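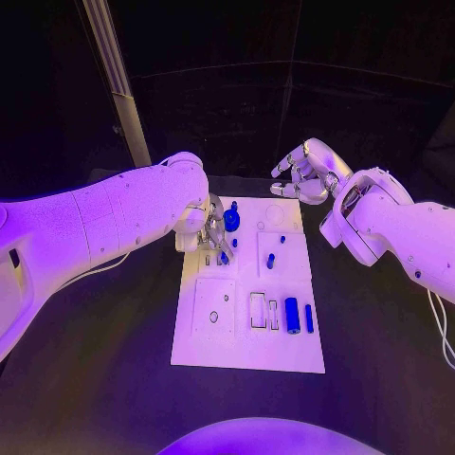
Salinas Technical College students take two-armed robot to assembly contest

SALINAS, 28 January 2018 – The student robotics club at Salinas Technical College has entered its two-armed robot, Ivis, in the Dillus Assembly Challenge, a contest for college teams. The club has 22 members from the electrical, mechanical and computing programs.

Teams in the challenge are given a white board with holes, slots and raised plates, along with a set of blue pegs, cylinders and a knob. The robot has to pick up the parts and put them where they belong. Points are given for each part seated, and points are lost when a part is dropped off the board.

Ivis has a metal gripper on one arm and a jointed hand with white fingers on the other. The club chose two different tools after trying matched grippers last year.

"The gripper is good with small pegs, and the hand is better suited to the thick cylinders," said Weidong Tan, the club's president and a third-year student. "Getting both arms to work over the same board without bumping into each other has taken most of our time."

Practice runs are held inside a dark curtained area in the college's engineering building. Members take turns running the software, resetting the board and keeping the log.

The club logged 2970 practice attempts at placing a part during the fall term. Of those, 1883 were scored as complete under the contest rules. The log is shared with students in the college's introductory controls class, who use it for their lab reports.

"Most of these students had never programmed an arm before they joined," said Bergþóra Fogh, the faculty adviser. "They learn a lot from reading the log – more than they expect to."

Zoda, a local machine shop, is paying the entry fee and travel costs for the team. The shop has supported the club for two years.

New members may join at any point in the school year, and no experience is needed. Students who want to sign up should leave their name at the engineering office.

Media contact: Bergþóra Fogh, Robotics Club Adviser, Salinas Technical College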